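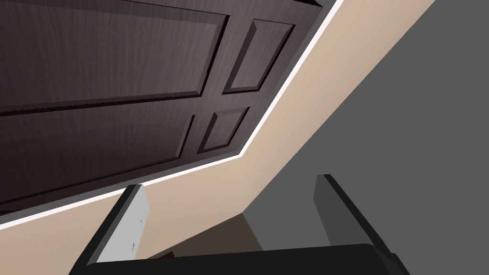
Figure 1. A paneled interior door in dark brown wood, computer rendering.

How much does a closed interior door reduce speech heard from the next room? In the flats we measured, the median reduction was 19 dB, and the gap under the door explained more of the spread between flats than the weight of the leaf did.

3.2 Site and door sample

Measurements were made in the Palstead housing estate, where the internal layouts repeat across all blocks and the partition walls are of one build. Doors were replaced by tenants over the years, so the walls stay constant while the leaves vary. The estate office gave us access to 90 flats. In each flat we tested the door between the main bedroom and the hall. Where a flat had two bedrooms of equal floor area, the one farther from the kitchen was used.

Leaves were sorted into two groups, flush and paneled (Figure 1 shows the second type). Paneled leaves are thinner at the panel field than at the stiles and rails, and earlier work by Wolde treated the panel field as the weak point of the leaf. We recorded leaf thickness at the stile with a caliper and the gap at the threshold with a set of feeler blades, taken at both ends and at the center. The mean of the three readings is reported as the gap. Carpet was pressed flat under the blade before reading. Flats with a raised threshold strip were kept in the sample and coded separately.

3.3 Procedure

A loudspeaker was placed in the bedroom, facing the corner opposite the door, and driven with pink noise. Levels were taken at 4 microphone positions on each side of the door, giving eight readings per condition. Each door was tested first as found and then with the threshold gap closed by a strip of dense foam. Background level was logged before and after each run, and runs in which the two background readings differed by more than 3 dB were repeated. Most repeats were caused by traffic on Aden Road. We moved the remaining sessions to after 8 p.m., which cut the repeats sharply but made access harder to arrange.

Reverberation time was measured only in the hall. The halls are short and hard-surfaced, and the correction was small in all but the flats with full-height coat storage.

3.4 Listening task

Residents also took part in a short listening task, prepared by Mhairi MacKinnon. The listener stood in the hall and repeated back short sentences played in the bedroom at normal conversational level. Sentences were drawn from the Adjei list, with the order shuffled for each listener. A total of 278 responses were scored. Scoring was by whole words, and endings were ignored. Two scorers, Oluf Baldursdóttir and Bjarke Þórarinsdóttir, worked separately and settled differences by listening again to the recording.

3.5 Results

Closing the gap improved the level difference in both groups. The improvement was largest above 1 kHz, where consonants carry most of their energy, and word scores in the hall fell accordingly. Below 250 Hz the foam made no difference we could separate from measurement error.

Leaf type had a weak effect once the gap was held constant. Paneled and flush leaves of the same stile thickness differed by less than 2 dB in every band except 500 Hz. We cannot rule out that the dip at 500 Hz comes from the fit of the latch, which was loose in many of the older frames. Latch play was not recorded until February, by which time the first block had been finished, and those flats are left out of the latch analysis in Section 4.

Raised threshold strips behaved much like a small gap. The strips had worn unevenly in several flats, and the center reading was often the largest of the three.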